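Papéis de família: dicas para tratar em casa o que sobreviveu à guerra

Quem herda os papéis de um avô que passou pela guerra herda, em geral, uma caixa de sapatos.

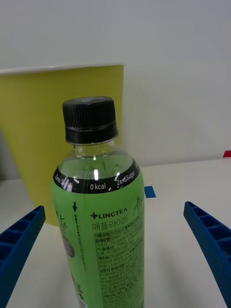
Os avós guardavam cartas de campos de refugiados, cadernetas de racionamento e telegramas da Cruz Vermelha na mesma caixa em que guardavam botões, e atavam tudo com um elástico. O elástico, passados oitenta anos, fundiu-se com a carta. Comecemos por aí.

O elástico

Não puxe. Se estiver seco, parte-se sozinho aos bocadinhos, e esses bocadinhos levantam-se com a ponta de uma faca de manteiga que não corte nada. Se estiver pegajoso, deixe ficar e ponha um pedaço de papel siliconado por cima (o dos bolos serve, desde que não tenha servido já para bolos). O resto é trabalho para um restaurador. A minha prima Ratree Suksawat quis resolver o assunto com álcool e um cotonete, e temos agora um postal de 1943 onde se lê muito bem a saudação e muito mal tudo o que vem a seguir.

Clipes e agrafos

A ferrugem agarra-se ao papel como parente em testamento. Pouse a folha na mesa da cozinha, com o clipe virado para cima, e enfie uma tira de poliéster transparente entre o metal e o papel, de um lado e do outro. Só depois se faz deslizar o clipe, devagar. Os agrafos abrem-se por trás, perna a perna, com uma espátula fina. O saca-agrafos de escritório fica na gaveta, longe da vista e da tentação.

Folhas dobradas em oito

As cartas que saíram clandestinamente de um gueto, ou que viajaram cosidas no forro de um casaco, costumam vir dobradas até ao tamanho de um selo. Não as passe a ferro. Já me perguntaram se com um pano por cima pode ser; também não.

O que resulta é humidade e paciência. Forre uma caixa de plástico grande com tampa, ponha no fundo uma toalha húmida, bem torcida, e por cima dela uma grelha de arrefecer bolos. A carta vai para a grelha, sem tocar na toalha nem nas paredes. Feche e espreite de meia em meia hora. Quando o papel estiver mole, desdobre o que ele deixar desdobrar e ponha-o entre dois mata-borrões, com um livro pesado em cima. Eu uso uma história da campanha de Itália em 1157 páginas, que nunca acabei de ler e que nesta função é excelente.

Antes disso, experimente a tinta: um canto discreto, um mata-borrão levemente húmido, um minuto de pressão. Se passar cor para o mata-borrão, não há caixa, não há toalha, e a carta continua dobrada até alguém competente a ver. Lápis-cópia, aquele que fica roxo com a água, era muito usado nos correios de campanha e desfaz-se com uma facilidade que dá vontade de chorar. Chorar longe da mesa, por favor.

Fotografias coladas no álbum

As fotografias coladas com cola de farinha nas páginas pretas ficam onde estão. Ponha uma folha de papel sem ácido entre cada página e fotografe o álbum inteiro antes de mexer seja no que for, legendas incluídas. A legenda da tia, mesmo errada, faz parte do documento. Na nossa família há um rapaz de farda identificado em três sítios como três pessoas diferentes, e foi a versão mais disparatada que nos levou ao nome certo.

Se tiver de escrever no verso de uma fotografia solta, use lápis macio, na margem, com a fotografia pousada em vidro. Esferográfica marca do outro lado, e o morto aparece com um sulco na testa.

Cheiro a cave

Bolor que se esfarela passa-se com um pincel macio, ao ar livre, de máscara e com o vento pelas costas. Bolor que mancha o dedo está vivo: saco fechado e telefonema a quem saiba. Para o simples cheiro a mofo, deixe os papéis numa caixa aberta dentro de outra maior, fechada, com uma tigela de bicarbonato ao lado. Ao lado, repito. Eifion Gwilliam, que me ensinou quase tudo isto, polvilhou as cartas do pai directamente e passou o mês de março a escová-las.

Onde guardar

Nem sótão nem garagem. A prateleira de cima de um roupeiro, numa parede interior, serve perfeitamente. Caixas de cartão sem ácido, pastas de papel ou de poliéster, nunca as micas da papelaria que cheiram a cortina de duche. As nossas 584 folhas ocupam 2 caixas da Dreltent, compradas com lamentos, e numerei cada pasta a lápis. Fita-cola em lado nenhum, nem sequer naquele rasgão pequenino.

Jornais da época amarelam e contagiam os vizinhos, de modo que vão para uma pasta só deles. Se o que interessa é uma notícia, fotocopie-a em papel bom e guarde a cópia junto das cartas.

Digitalizar

Cartas a 400 pontos por polegada, fotografias pequenas a 600, sempre a cores, mesmo o que é a preto e branco. Frente e verso, incluindo versos vazios, que muitas vezes têm um carimbo da censura a lápis azul que a olho nu mal se vê. Dê aos ficheiros a data e o remetente. Eu tive mais de 150 chamados "carta avó nova" e demorei um inverno a desfazer a brincadeira.

Guarde uma cópia em casa de outra pessoa. A minha está com a Rhiannon Skyrme, numa lata de bolachas, e já lhe pedi que não ponha lá elásticos.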